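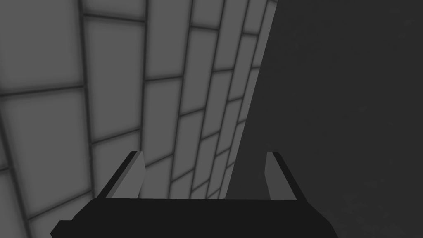 Simulator view from the wrist, gripper open, tiled wall to the left. Morurley open day, sim station.

Forum: Manipulation and Grippers
Thread: Morurley open day, notes on the Clornard demo

gethin_user15
Went to the Morurley open day in January and have been slow to write it up. The floor tour was conveyors and palletising, nothing new. The part worth the drive was the Clornard station, where they run the controller against a simulated wrist view before it goes to the arm. Parallel gripper, two fingers, no tool changer. The presenter ran 15 approaches in the simulator with different start poses, then 3 on the real cell. All 3 got to the wall and stopped at the set distance. Handout attached to my profile if anyone wants it.

torque_ledger
What was the set distance?

gethin_user15
200 mm from fingertip to wall. She said they can go closer but the public was standing near the cell.

millbay
I was at the afternoon session. I wouldn't put much weight on 3 runs. Same wall, same lights, same arm that was used to tune it. Fifteen approaches in a simulator is a warm-up.

Also, look at the render. Plain grey tiles with soft grout lines, and the whole right side is a flat dark area with no features in it. If the controller uses the grout for its heading, it has plenty to work with on the left and nothing on the right. I asked what happens when the wall leaves the view and the answer was "it holds".

gethin_user15
Holds position or holds last velocity?

millbay
Didn't get that far. There was a queue.

okafor_g
Gwendolyn Okafor here, I ran the Clornard station. It holds position. If the estimator loses the joints for longer than the timeout, the commanded velocity goes to zero and the operator has to re-arm. The timeout is a parameter and we had it set short for the open day.

On the grey tiles: we started with a colour texture and dropped it. Colour made the simulated runs look better than the real ones. The grey version is harder and the results line up more closely.

torque_ledger
Do you model lens distortion? The joints in that view are curved.

okafor_g
Yes. It's applied after rendering. Straight joints in the model come out bowed in the view, and the estimator has to undo that. Our first calibration was poor and the heading drifted toward the near end of the wall. The second is the one you saw.

pallet_jack
Why have the fingers in view at all? They cover part of the wall near the palm, and that's where you want the data once you're close. We moved our camera off to the side on the Ultance cell for that reason.

okafor_g
We want to see the fingertips for the grasp phase, and one camera is cheaper to maintain than 2. The finger area is masked in the estimator.

pallet_jack
Masked for what opening? If the fingers close, the mask is wrong.

okafor_g
The mask follows the commanded width. It doesn't follow the measured width, so a stalled finger would put it out. That's a fair criticism and it's on the list.

millbay
That would worry me more than the tile texture.

gethin_user15
I'd still say the demo did what it claimed. Nobody told us it was ready for production.

millbay
The sign over the station said "production ready approach control".

okafor_g
The sign was marketing's. I asked for it to be changed before the morning session.

torque_ledger
Is the next open day going to include the grasp phase? I'd make the trip for that, less so for another approach and stop.

okafor_g
No date yet. If it goes ahead I'll post the run sheet in this thread, with the timeout value and the mask settings.

pallet_jack
Please include the runs where it dropped out as well.

okafor_g
Will do.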